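Zommont smoked herring is a preserved fish product from Erkside, a harbor town where herring has been landed and cured for generations. The fish are split, brined for 2 hours and cold-smoked over alder. Most are sold in 300-gram packs, with a 500-gram pack made for restaurants.

The main producer is Myklebust, which runs a smokehouse on the north quay. Its season opens in August, when the fat content of the catch is highest.
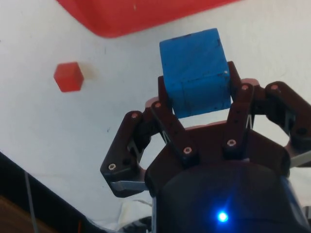
Salting practice differs between the two traditional styles. Zilport style uses dry salt and gives a firmer fillet, while the Erkside style uses brine. Fillets for salads are often diced, although the pieces are seldom as even-sided as a wooden cube such as the blue one shown held between two fingers of a gripper. Trimmings go into a spread eaten on rye bread.

Unopened packs are kept refrigerated. Opened fish is normally eaten within a few days.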